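Subject: Re: [reuse-list] Is it worth selling older desktops with a "refreshed" label?

I've read the thread twice and I'm still not sold. The pitch, if I have it right, is that we take office towers that come in by the pallet, run them through the Multavier checklist, put a "refreshed" sticker on the front and ask a third more for them. I would like to know what the buyer gets for that third.

Earlier in the thread:

> The label gives people confidence. Right now they see a row of
> black boxes with no story behind them. Ramier has been doing this
> for 2 years and their returns went down. A buyer who sees the
> sticker knows somebody has looked inside. I don't see why we
> would leave that money on the table.

"Somebody has looked inside" is a pretty low bar. I can look inside a fridge and it doesn't make the milk any fresher. If the sticker means the drive was replaced, say the drive was replaced. If it means the fan was blown out with a can of air, say that, and see how many people want to pay extra for it.

As for Ramier, their returns went down in the same stretch when they cut the return window from 8 weeks to 2. I'd expect returns to drop after that with or without a sticker. Has anyone seen numbers from before the change that are split by labeled and unlabeled machines? I asked last May and got a link to their sales page.

My other problem is the checklist itself. It has a line for "internal visual inspection" and a box to tick. It doesn't say what counts as a fail. Dust? A swollen capacitor? A missing heat sink? Two people can stand over the same open case and tick the box for different reasons, and the buyer never hears about either.
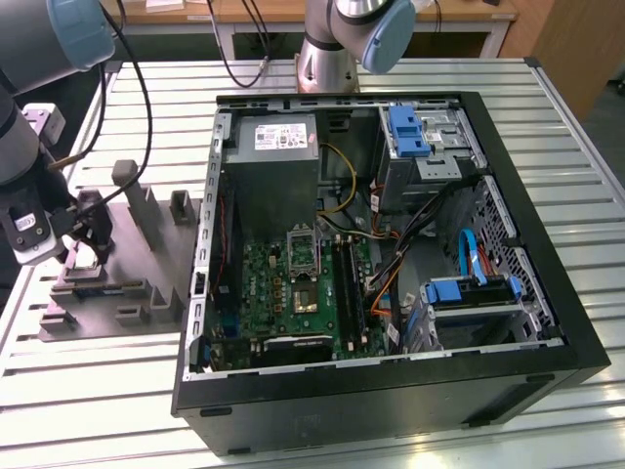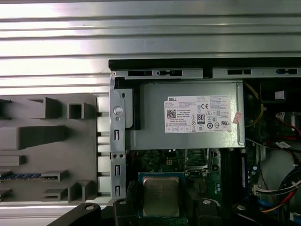

Tam wrote back off list, and said I could pass it on, that the inspection line was only ever meant as a reminder to the bench and should never have been put in front of customers, and that the only part of the checklist worth showing anyone is the memory test and the drive hours.

I can live with that. Drive hours are a number. The buyer can compare them with the machine on the next shelf. A memory test either passed or it didn't, although I'd want to know how long it ran, because one quick pass over lunch is not what I'd call a test.

What I can't live with is the "up to 7 years of extra life" line in the draft flyer. Where does that come from? The draft credits Meven, but the Meven sheet I have talks about cases and power supplies sitting in storage, and says nothing at all about a desktop that's on all day in somebody's kitchen. Software support alone could sink the claim well before the hardware does. If a customer comes back in year three with a box that can't take updates, who explains the flyer to them? I've worked the front counter and I know who.

So before this goes any further I'd ask for:

- a plain list of what was done to each machine, taped to the case, with blanks left blank
- drive hours and memory test length on the price tag
- the years claim gone from the flyer, or a source for it that I can read
- some idea of how much bench time the extra paperwork takes

On that last one, the estimate in the proposal looks like it was made by a person with a working label printer. Ours jams.

I'm not against charging more for a better machine. Put in a new drive and more memory and I'll argue for the higher price myself. But so far most of this thread has been about the color of the sticker, and I'd rather we sold them as "used, tested, see tag" at the old price until the rest is settled.

Please trim your quotes when you reply, the digest was a mess last time.

--
To leave this list, send a blank message with "unsubscribe" in the subject line.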